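Prileck Liner Set for open-front bench bays
Cititz Bench & Bay

21 May 2025 | by the Cititz product desk
Print this page | E-mail this page
Reading time: 6 min

Wall liners and a floor panel for bays built from aluminum extrusion. Sold as a set or by the piece. Frame not included, see the bottom of the page for the Bimar frame. Stock is good on most prints right now, Reed is the one that moves fastest.
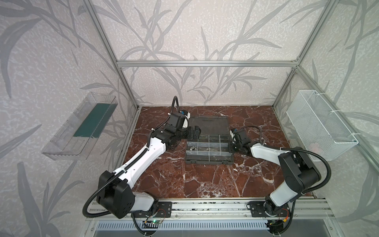
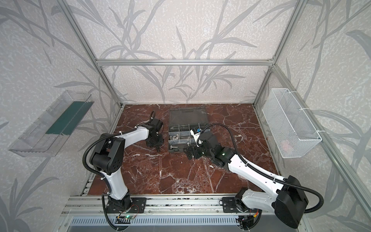
Reed print on the walls, Red Vein on the floor.

The set is three wall liners and one floor panel, cut to suit your frame. Back, left, right, floor. No roof, no front, we get asked. Liners go on the inside of the uprights so the print carries on from wall to wall, and the rail across the back stays clear for whatever you hang off it. Reed is the big leaf silhouettes, gray on pale, and it's large on purpose. A small repeat looks busy in a bay this deep. The side walls are also the place for the bits that never have a home on a bench. In the first picture there's a clear tray on the left wall and a white wire basket over on the right, tied to the upright with two cable ties. Cheap, takes a minute, and you can move it later. Tie to the frame if you can and leave the liner alone.

Whats in the box

Wall liners, 3 pcs
Floor panel, 1 pc
Edge clips, bag of 55
Cleaning cloth
Fitting sheet (one page, both sides)

Clips: you won't use them all. Spares go in the drawer. If you lose the whole bag the part is Effiong E-55 and any Effiong dealer has it, or add a bag to your next order from us.

Walls

Matte finish. Wipes down with a damp cloth. Marker comes off if you get to it the same day, after that no promises. Tape is fine for short spells, masking tape better than parcel tape. Please don't drill near the edge, come in at least 2 inches or it can split. Liners ship flat, never rolled. If yours turns up rolled, refuse it and call.

Prints in stock:

Reed (gray leaf on pale ground)
Plain Chalk
Plain Slate
Small Fern, back in July

You can mix. One print on the back and plain on the sides is a popular order. State which wall is which when you do this, otherwise we send the full set in whatever print is listed first.

Floor

Red Vein is a marble pattern, red with pale veins through it. It's a print and it's not stone so it weighs a lot less than people expect. One person can lift it in. Also comes in White Vein and plain black. The veins don't line up with anything so you can turn the panel end for end when one side gets tired. Small dark parts show up well enough on White Vein, less well on black, Red Vein is somewhere between. White and bare metal parts are easy to find on the Red.

Heat: no. Put a mat down under anything hot. Solvent: water and dish soap first, then ask us before you try anything stronger. Scratches can't be polished out, we sell the floor on its own for that reason.

Front edge sits behind your front rail, not on top of it. Leave the rail bolts until the panel is in. People do it the other way round and then ring us.

Fitting

1. Clear the bay and wipe the frame.
2. Floor first. Push it right back.
3. Back liner, then the sides. Sides overlap the back slightly.
4. Clips every 6 inches along the top edge, fewer down the uprights.
5. Peel the film off last. All of it, including the corners.

Allow an hour the first time. Cutting a notch for a bracket is a sharp knife and a steel rule job, score it a few times and dont force it.

Sizes

Standard cut suits the Bimar square bay. For anything else send us inside width, inside depth and the height you want covered. Measure between the uprights at the floor AND at the top, frames are rarely true. We cut to the smaller number. Longest side we can cut is 102 inches, anything over that comes in two pieces with a joining strip in a near color.

Custom cuts can't be returned. Standard cuts can, if the film is still on.

Ordering

Set, standard cut: code PRI-102
Floor only: PRI-F, add color
Single wall: PRI-W, add print and side
Clips: E-55

Usually leaves us within 6 working days. Custom takes longer, ask for a date when you order. Mixed prints count as standard so long as the size is.

Frame: the Bimar square bay is listed separately under Frames, with the cross rail for the back and the long rail for the front. Order both together and it all goes on one pallet, one delivery charge. Baskets and trays are under Wall Storage, cable ties not supplied.

Samples are free, 2 per customer, wall or floor. Pick the floor one up and look at it under your own lights before you order, the red comes up quite different under warm bulbs.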